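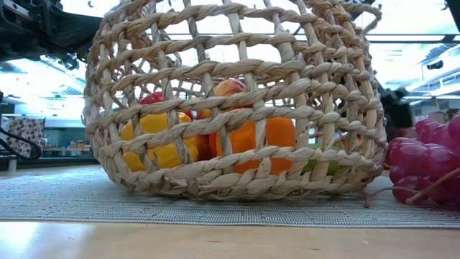 Thread for anyone else trying to get back into walking to the store this year. I live on the Clarkside end of Melport, and since December I've left the car at home for the weekly shop. It's a bit of a story, so get comfortable.

1/ The walk is 22 minutes each way if the light by the bridge is kind to me. Going there is lovely. Coming home with potatoes is another matter, and I have learned to buy the small bag, even though the big one is always the better deal!

2/ Kocabaş is my first stop (the bakery side opens early, bless them) and by then I'm usually warm enough to undo my coat. I get a sesame loaf and eat the end of it on the way – every single time.
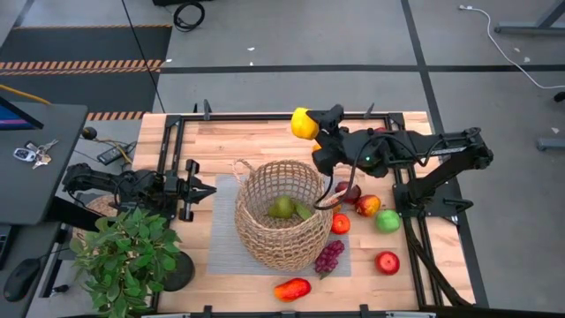

3/ After that I take the river path, which was all ice last week, so I went up past the school and along the 91 bus route instead. Longer, but you meet a lot of dogs, and I stopped for all of them.

4/ Shoes! I wore my old sneakers for the first 2 trips and regretted it. Proper boots with a bit of grip, thick socks, and gloves you can still work a zipper in.

5/ If you're hauling cans or milk, split them between both shoulders. My left side was sore for days before I worked that out.

6/ Next week I want to try the hill way home. If any of you know whether the steps are open again, please tell me before Saturday.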